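Home Mechanisms Spare Parts Repairs About Us Contact

Giluvia > Company > About Us

About Giluvia

Hi, and thanks for clicking on the page that most people skip! I'm the owner of Giluvia, I write everything on this site myself (you can probably tell from the spelling of "capstan," which I've had wrong in two places for a year), and I'd like to tell you what we do and how we do it.

We build cassette mechanisms. I mean the metal guts of a tape deck, the part that holds the cassette and pulls the tape along, minus the pretty box it lives in. If you've bought a new portable player or one of those shelf stereos with a tape door on the front, there's a mechanism in there that somebody had to put together, and we'd love it if that somebody was us. We sell to small brands who make their own cases and electronics, and we sell single units to people at home who are rebuilding an old deck and have run out of patience with the original.

I got into this through repair work. I had a little shop on Beaulieu Street, one window and a counter, and I fixed anything with a motor in it. Turntables, mostly. But the tape decks kept coming in, and they kept coming in with the same complaints -- slow, wobbly, eats tapes -- and after a while I was spending more time hunting for donor machines than fixing anything. A customer left me a carton of unfinished mechanisms he'd picked up when another business closed. I put one together on the counter on a Friday evening, then another one, and then it was past eleven and I had a row of them and no dinner. That was really the start of it.

We still do it pretty much the way I did on that counter, only with better light and a proper mat. The chassis sits flat in front of you, the small parts are in a steel bowl at the back where you can reach them without looking, and the green bottle stays close. I tried trays with compartments once. They looked wonderful, and everybody on the bench hated them, and we went back to the bowl inside of a week.

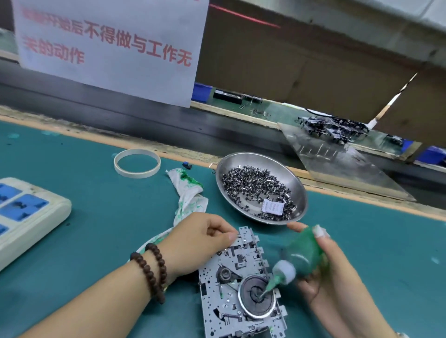

What's in a mechanism, anyway?

People ask me this at trade shows and I always talk too long, so I'll try to be quick. There's a stamped metal plate that everything else hangs off of. There's a motor, which in our case goes on late. There are pulleys and a belt, some plastic gears, a bunch of levers and springs, and the heads that read the tape. And then there's the flywheel, the big heavy disc, and I could go on about the flywheel all afternoon.

The flywheel is what keeps the tape moving at a steady speed. The capstan is its shaft, a thin steel pin that the tape runs past, and any little bump or drag that gets into that pin comes out of the speaker as a wobble in the music. A held piano note is where you hear it first (try one on your old deck tonight and you'll be sorry you did). So a light flywheel makes for a nervous deck, and a heavy one with a dirty shaft isn't any better. Ours get spun by hand before they go any further down the line. You flick it and watch it coast. After a few weeks of doing that all day, your fingers know a bad one before your eyes do.

Our main model is the Prolletti. It's a plain, single-direction mechanism with piano-key controls and a full-size flywheel, and it fits the cutout in most of the cases our customers already have. The name comes from nowhere. I wrote it on a carton because it sounded like somebody who would know how to play the accordion, and by the time we had a proper meeting about names, the customers were already using it on their orders.

One Prolletti takes 24 steps from bare plate to finished unit, and we keep the steps in the same order for everyone. We've argued over that order a lot! Springs before levers, or levers before springs? (Levers. I lost that one.) If you visit, you'll see the step list hanging up at the end of the line with a lot of pencil on it, and some of that pencil is pretty rude about my earlier ideas.

How the bench works

Nine of us work on the mechanism line these days. Each person has a stretch of bench, a mat, and their own set of steps, and when your steps are done the unit moves along to the next pair of hands. We keep the steps short enough that you can learn one in a morning, though getting comfortable with it takes longer than that. I still can't hook the pinch roller spring on the first try. I have been told, more than once and not very gently, to leave it to the people who can.

We swap places as well. Somebody who has been doing springs for a while gets moved to belts, and the belt person goes to final check, and so on around. Hands get tired doing the same pinch over and over, and we'd like everyone's hands to last. It's good for the mechanisms too -- once you've done the step after yours, you stop leaving little surprises for the next person.

The rest of the setup is about as fancy as a kitchen table. Squeeze bottle, masking tape, a cloth. We go through a lot of masking tape. I've bought all kinds of specialty clips and holders over the years, and they're in a drawer, and the masking tape is on the bench.
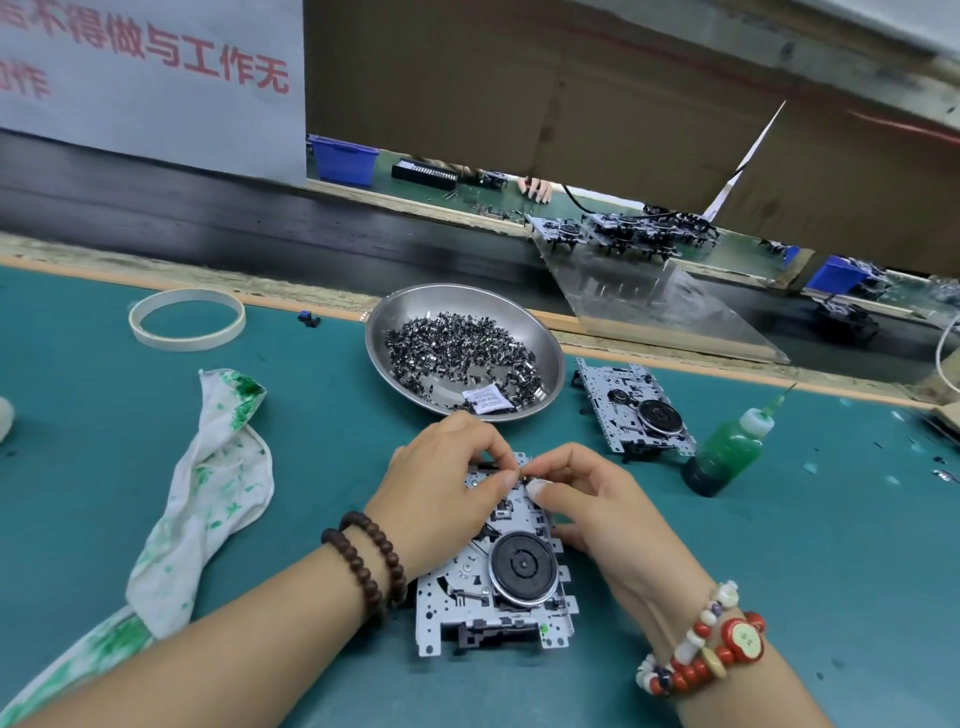

At the bench: working at the top edge of a cassette mechanism, with the bowl of small parts just behind.

If you want to know about checking, we check twice. The first time is partway through, before the belt goes on, when you can still get at everything. The second time is at the end, with a test cassette in and the motor running. We listen as well as measure. A mechanism can have perfectly nice numbers and still make a ticking noise that would drive you up the wall at night, and I'd much prefer that it drive us up the wall first.

Anything that doesn't pass goes into what we call the Humgate bin. Humgate was an early model of ours, and I'm not going to pretend it was a good one. It hummed. We made 379 of them, and I bought back every one that a customer was willing to part with, and I still have a few at home keeping a door open. The name stuck to the bin. Units in there get taken apart again, the good parts go back to the start, and the bad parts go off for scrap. If you own a Humgate and it's still running, please write to me, because I'm curious and a little bit amazed.

Things we get asked

Can I buy just one? Yes! Single units are on the Mechanisms page, and they come out of the same batches as the big orders.

Will it fit my deck? Send a picture of the old mechanism from the front and from the back, plus the distance between the mounting holes. Old decks were made in about as many shapes as there were factories, so I can't promise anything from a model name alone. If ours won't fit, I'll tell you so before you spend any money.

Do you sell belts? We do, in every size we use ourselves. Belts are the first thing to go on an old machine, and they're the cheapest thing to replace, so please try a belt before you order a whole mechanism from us. I know that's a terrible sales pitch.

Can I visit? Usually. Mornings are better. You'll be asked to leave your coffee at the door (I have to leave mine there too, and I own the place).
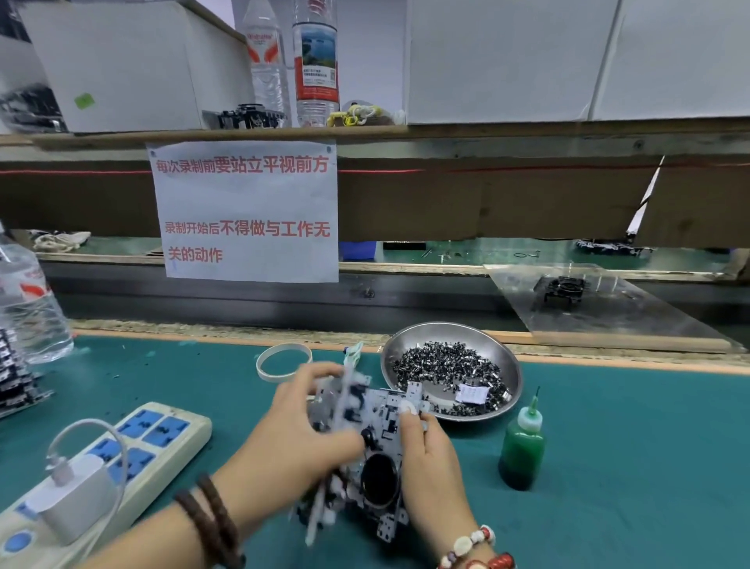 Last November was our busiest month so far, with 2,626 mechanisms packed and out the door, and I honestly didn't think we had it in us. Most of them went to two portable player brands getting ready for the holidays, and the rest went out in ones and twos to people with a deck open on the dining table. I read all the order notes. One was a request for "the least annoying one you have," and I spent quite a while at the test station picking it out.

What's coming up next is an auto-reverse version of the Prolletti. It's been coming up next for a good while now, I'm aware! The gears are fine and the head plate is fine, but the changeover is slower than I want it to be, and when it flips there's a clunk that I can hear from across the room. We'll put it on the site when the clunk is gone. In the meantime, if you have a question about tape speed or belts or mounting holes, use the form on the Contact page. It comes straight to me, and I answer in the evenings, usually with a deck playing.

Contact Us | Shipping and Returns | Copyright Giluvia, all rights reserved | Back to top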